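Mirjam Wouters has been sorting mixed goods for 11 years, first in the returns room at Van Loon and now at Dromel, where she sets up the sorting tables. Her subject is narrow: what happens to small objects once they are put together in a metal bin. She has firm views on it, most of them concerning the bin.

"People pick a container by volume," she says. "They work out how much has to go in and stop there. The slope of the walls matters more to me than the volume does."

A straight wall, she explains, leaves a square corner at the bottom, and flat objects end up standing on edge in it. A slanted wall sends them back toward the middle. The cost is floor area. A bin with slanted walls takes up more of the table than its floor would suggest, and at Dromel that meant moving two tables when the bins were changed in November.

Her preference is for metal over plastic, and for gray over anything brighter. Plastic bins are lighter, but they bow when full, and a bowed floor collects everything at its lowest point. Bare metal stays flat. It also wears, and she does not mind this.

"We had a request to repaint them," she says. "I turned it down. The paint goes where the objects rub, so after a year the wear is a record of where things slide. Repaint it and you lose that."
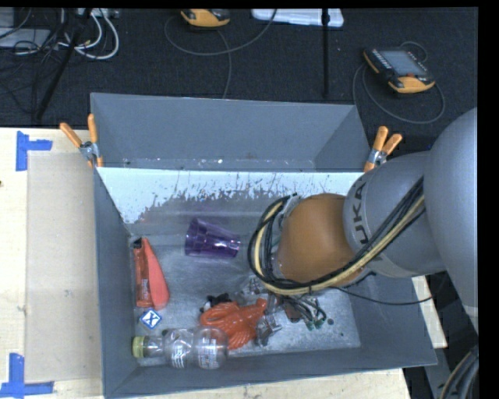 Contents are a separate question. Wouters keeps a stock of 200 objects and draws 30 for a full bin. Toys and plastic cups make up a good part of the stock. Cups she considers the most useful item she owns, and the most annoying. Set upright, a cup is simple. On its side it rolls, it takes smaller things into its mouth, and if it is translucent the edge is hard to find against scuffed metal.

"A cup has two positions and they are two different objects," she says. "I log them separately."

Her colleague Prasanna Kodikara disagrees on this point and logs the cup once, with a note. The two systems have run side by side for six months - the sheets do not match, and neither of them has given way.

On tables, she is brief. Pale wood is fine. It should be level, checked with the bin in place, and the bin should stand clear of the table edge by the width of a hand. She wipes the bin floor on Fridays with a dry cloth and leaves the walls alone.

The next change at Dromel is a shallower bin, on order from Arnier. Wouters has asked for the same slope.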